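A morning at the Trullier tile and glaze works
March 27, 2025

I had wanted to visit Trullier since January, when Ornella Bellini showed me a bowl glazed there. It was a dull green, like the back of an olive leaf, and I could not stop touching it. So when the works announced an open day I wrote the same evening, and I got one of the last places in the morning group.

The building stands behind the bus depot and you would pass it without noticing. There is a narrow door, a bell, and then a long corridor where the old moulds are kept on shelves up to the ceiling. Manuela Caruso received us there. She has managed the glaze room for many years and she speaks quickly, so I missed some of the chemistry.

We began with the clay. Trullier uses two bodies, a red one for floor tiles and a pale one for everything that goes on a wall or a table. The pale one is called Stasska in the house, after the village where it was first dug. I was allowed to press a tile myself. It came out with one thick corner, and Manuela put it back in the bucket without a word.

The glaze room was for me the best part. On one wall hang the test tiles, 394 of them, each with a number scratched on the back. Number 61 is the green of Ornella's bowl. I found it quickly – it hangs near the window – and I was surprised how much greyer it looks beside the others. Manuela explained that the same recipe is used on both clays, and on the red one it goes almost brown.
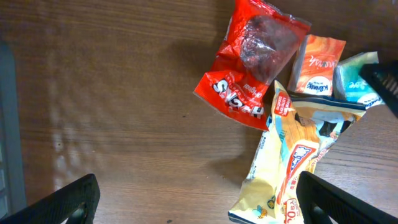
Ilaria Testa thought the red clay version was the better one, and she said so to everybody: on a pale tile the green looks polite, on the red it has some life, and she would put it in a kitchen tomorrow. I don't agree, but I wrote the number down for both.

The kilns we saw only from the door. One of them was firing and the room was too warm to stay in. Osvaldo Gatti asked about seconds, the tiles with small faults, and learned that they are sold by the box in the yard. I bought one box of the Leone pattern, which has a simple curved line in dark blue. I want to use them behind my washbasin, if I have enough.

The tour takes a little more than two hours and there are many steps, so wear flat shoes. Places must be reserved by letter or telephone. The shop is to the left of the corridor and takes cards, but in the yard you pay with cash.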